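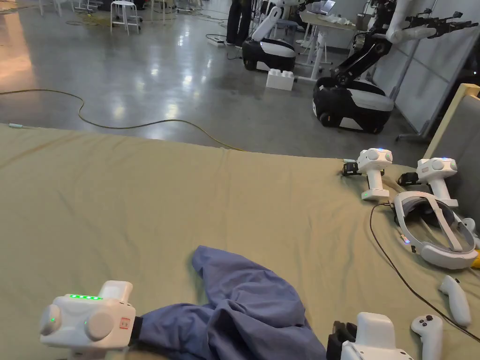 4장. 천 다루기 연습과 기록

이 장은 Dasby 핸드 그리퍼의 조립(3장)을 마친 분을 위한 것입니다. 우리 공동 작업실에서 만든 순서이므로, 집에서 하시는 분은 책상 크기에 맞게 바꾸셔도 됩니다.

4.1 준비

1. 작업대 위에 매트나 두꺼운 천을 깝니다. 무늬가 없는 것이 좋습니다.
2. 그리퍼 두 개를 켜고 표시등을 확인합니다. 불이 안 들어오면 3.4절로 돌아가십시오.
3. 헤드셋과 컨트롤러는 매트의 한쪽 가장자리에 모아 둡니다. 가운데에 두면 천에 걸립니다.
4. 노트북에서 Pititz 프로그램을 열고, 포트 번호에 708을 입력합니다.

참고: 포트 번호는 버전 139부터 바뀌었습니다. 그 전 버전을 쓰시면 먼저 업데이트를 하십시오.

주의: 바닥의 케이블을 이동 로봇의 바퀴가 밟지 않게 하십시오. 로봇을 움직이기 전에 케이블이 지나가는 길을 눈으로 한 번 따라가 보는 것을 권합니다.

4.2 천 잡기

1. 천을 매트 위에 놓습니다. 처음에는 부드럽고 작은 옷이 쉽습니다.
2. 왼쪽 그리퍼로 천의 왼쪽을 먼저 잡습니다. 손가락 끝을 매트에 너무 세게 누르지 마십시오.
3. 오른쪽 그리퍼로 반대쪽을 잡습니다.
4. 양쪽으로 천천히 당겨 주름을 줄입니다. 완전히 펴지 않아도 괜찮습니다.
5. 두 그리퍼를 동시에 열고, 손을 위로 들어서 뺍니다.

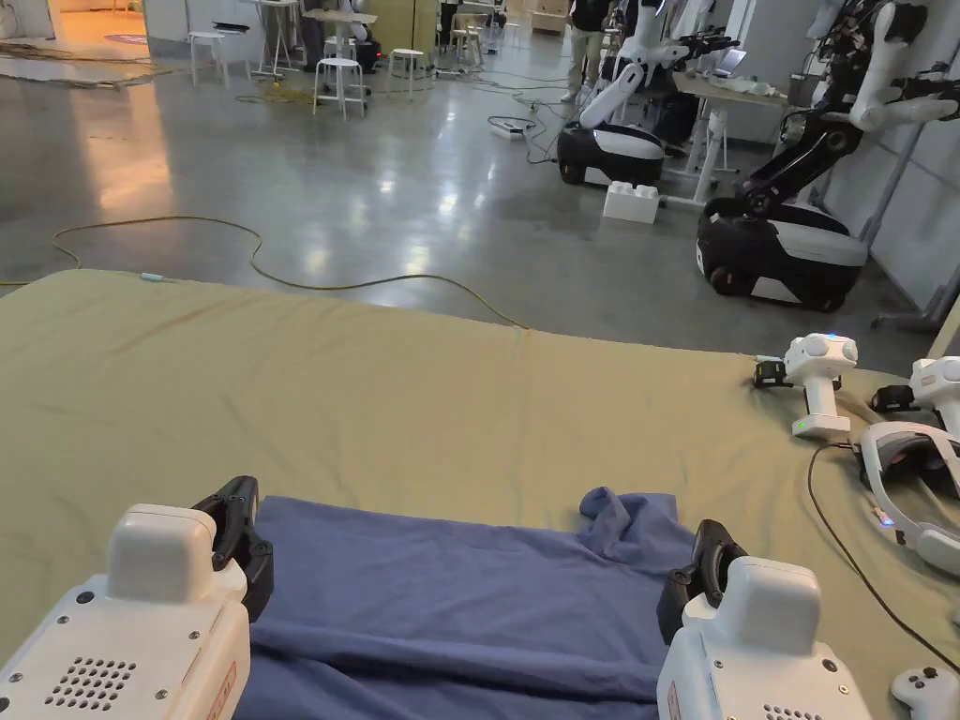 그림 4-2. 두 그리퍼로 파란 천의 양쪽을 잡은 상태

주의: 본체의 통풍 구멍을 손바닥이나 천으로 막지 마십시오. 온도가 68도를 넘으면 프로그램이 기록을 멈춥니다. 이때는 전원을 끄고 식을 때까지 기다립니다.

4.3 기록 저장

1. 한 동작이 끝날 때마다 저장을 누릅니다. 여러 동작을 한 파일에 넣으면 나중에 나누기가 어렵습니다.
2. 파일 이름에는 천의 종류와 색을 적습니다.
3. 작업실 컴퓨터의 Grureo 폴더로 옮깁니다. 10월에 확인했을 때 이 폴더에는 파일이 거의 400개 있었으니, 이름이 같은 파일이 없는지 꼭 보십시오.

참고: 그리퍼 손가락의 고무가 닳으면 천이 미끄러집니다. 교체용 고무는 Núñez 상자에 있고, 끼우는 방법은 6장에 썼습니다. 상자가 비어 있으면 화요일에 작업실에 오는 Rónán Horgan에게 말씀해 주십시오.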